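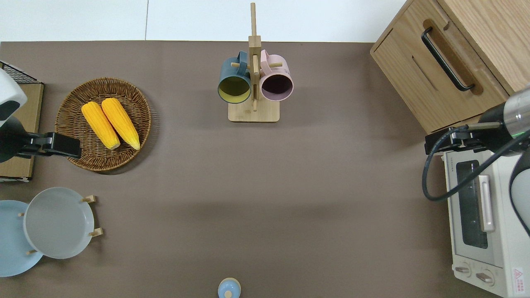

Anitha Subramaniam objects that a drug which blocks an enzyme completely in a test tube ought to block it completely in a patient, and that if it does not, the dose was too low. Her objection is a fair place to start Unit 3, and most of this handout is a reply to it.

1. Terms

An inhibitor lowers the rate of the reaction an enzyme carries out. A competitive inhibitor sits in the same site as the substrate. A noncompetitive inhibitor binds elsewhere and does not have to fight the substrate for room. IC50 is the concentration that cuts activity in half under the conditions of one particular assay. Change the substrate level and the IC50 of a competitive inhibitor changes with it. Ki does not move in this way, so use Ki when comparing compounds from different labs.

2. From tube to cell

The tube holds purified enzyme, a fixed amount of substrate and buffer. The cell holds far more substrate, has a membrane the drug must cross, and may pump the drug back out. A shift of tenfold or more between the two values is common.

In the Trirkum data set, the lead compound has an enzyme IC50 of 3 nM and a cell IC50 of 349 nM. Work out the ratio before class and list which of the causes above could account for it. Solubility is not one of them here – the compound was fully dissolved at every dose tested.

3. Protein binding

Only free drug reaches the target. If 82 percent of a compound is bound in plasma, 18 percent is free, and a total level of 900 nM gives 162 nM of free drug. Compare this with the cell IC50, and check first whether the cell medium contained serum. Reports often leave this out. The Ledesma report puts it in a footnote to its second table.
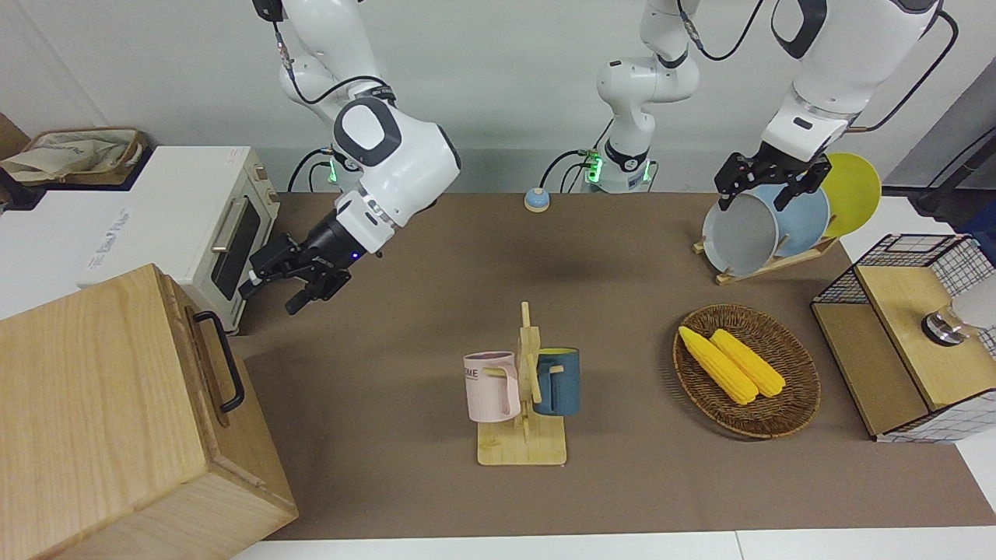
4. Dose and toxicity

Raising the dose raises exposure at every site, including the ones we would like to leave alone. Host enzymes do normal work in healthy tissue. The gap between the level that gives a useful effect and the level that does harm is the therapeutic window, and for host targets it can be narrow. A second drug with a different mechanism may allow a lower dose of the first, provided their side effects do not overlap.

Reading: Gendavwood course pack, the chapter on binding curves. Skip the section on slow-binding inhibitors, which returns in Unit 5.

Problem set: due Friday, August 6, 2021. Show units on every line. Plots go on a log concentration axis, with the fitted curve drawn through the points and the IC50 marked.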